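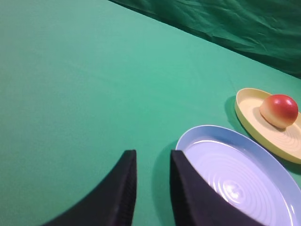

Afinal, o que é o Prundar?
Um site de promoções de eletrónica: telemóveis, auscultadores, colunas e relógios, com os preços vistos à mão todas as manhãs.

Eu sou a Mamta Jaiswal e comecei isto em agosto, depois de pagar 130 euros por uns auscultadores que na segunda-feira seguinte estavam a 100 (ainda me dói!). Hoje seguimos 34 lojas, da Nateck à Vestdale, e eu continuo a escrever quase todos os textos, normalmente antes das nove e já no segundo café.
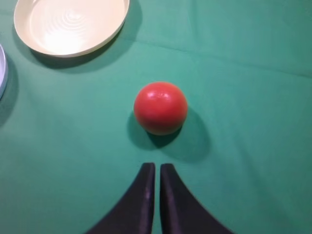
Se comprares por um link nosso, podemos receber uma comissão, mas tu pagas o mesmo. Já recusei ofertas de marcas que queriam escolher o lugar na lista – aqui manda o preço. Viste um erro? Escreve-me, respondo eu mesma!

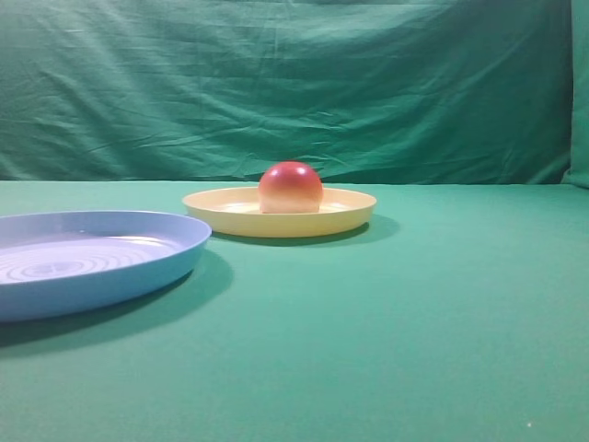
Fundo e mesa em verde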